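Bon, thread sur notre migration cloud, vu que trois personnes m'ont demandé en message privé comment ça s'était passé. Spoiler : on est vivants, on dort, mais j'ai vieilli 🧵

**1/** Le contexte. Je bosse chez Huletti, on gère des contrats de maintenance pour des petites mutuelles. Jusqu'au printemps, tout tournait dans une salle machine au sous-sol, avec une clim qui faisait un bruit de tracteur. 300 machines virtuelles, dont une bonne partie que personne ne voulait éteindre « au cas où ». 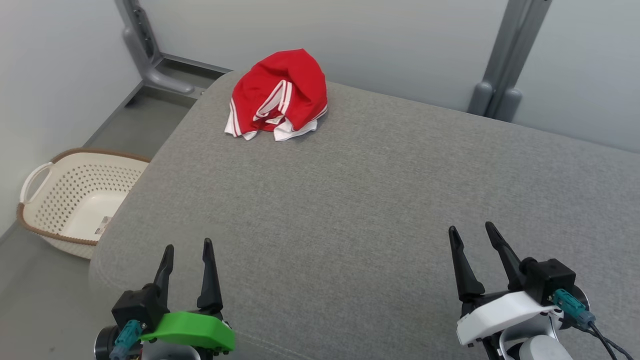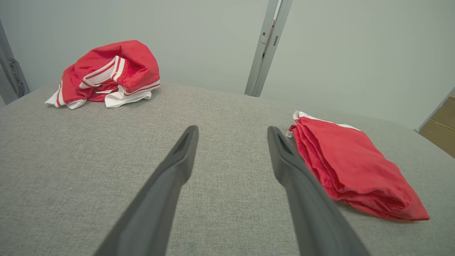
**2/** Premier chantier : l'inventaire. On se disait deux semaines, ça a pris tout l'été. Lachlan Pollock (notre archi, un saint) a fini par couper le réseau des serveurs orphelins un par un et attendre que quelqu'un râle. Méthode pas très académique, mais on en a viré 33 comme ça !

**3/** Parmi les 33, un serveur d'impression pour une imprimante partie à la benne il y a des années. Il était sauvegardé toutes les nuits. TOUTES LES NUITS. Avec rétention longue, évidemment.

**4/** Ensuite le choix de l'hébergeur. On a fait une maquette chez Skokow et une chez Plornine. Techniquement, pas de gros écart. Ce qui a fait pencher la balance c'est la facturation du trafic sortant : chez l'un je comprenais la grille, chez l'autre il me fallait un tableur et un café. On est partis chez Skokow.

**5/** La grosse trouille, c'était la base des contrats. Jae-in Min a monté une réplication en continu entre le sous-sol et le cloud, et on a laissé les deux tourner en parallèle pendant 90 jours. Oui c'est long, oui on a payé double, et oui je le referais demain matin.

**6/** Pendant ces 90 jours on a trouvé :
- un batch qui dépendait du fuseau horaire de la machine
- un certificat renouvelé à la main par quelqu'un parti à la retraite
- un mot de passe en dur dans un script qui s'appelait `test_final_2.sh` et qui faisait la paie des prestataires 🙃

**7/** La bascule, on l'a faite en octobre, à 4 h du matin. Flora MacKinnon tenait la checklist et avait interdiction de taper la moindre commande, elle lisait à voix haute et cochait, point. Ça paraît bête mais je vous le recommande mille fois, à cette heure-là on saute des lignes sans s'en rendre compte.

**8/** Un seul vrai pépin : les DNS internes. On avait baissé le TTL à 300 secondes partout… sauf sur une zone. Donc la moitié des agences voyaient le nouveau portail et l'autre moitié l'ancien, jusqu'à la fin de la matinée. Le support m'adore.

**9/** Côté sous, parce qu'on me le demande à chaque fois : non, le premier mois n'a pas coûté moins cher. Les environnements de recette tournaient jour et nuit. Mhairi Cowie a mis une extinction automatique le soir et là, la courbe s'est enfin calmée.

**10/** Ce que je changerais : brancher la supervision AVANT de migrer. On a mis Yimer en place après coup, du coup impossible de comparer les temps de réponse avec l'ancienne salle. Quand un utilisateur me dit « c'était plus rapide avant », je n'ai rien à lui montrer, grrr.

**11/** Il reste deux applis au sous-sol, dont une liée à une clé USB de licence (si si, en vrai, branchée derrière un serveur). L'éditeur nous promet une version sans clé, on relance tous les mois.

**12/** Si vous êtes en plein dedans et que vous voulez notre modèle de checklist, dites-le en réponse, je le nettoie et je vous l'envoie. Et si quelqu'un a déjà virtualisé une clé de licence proprement, je prends aussi !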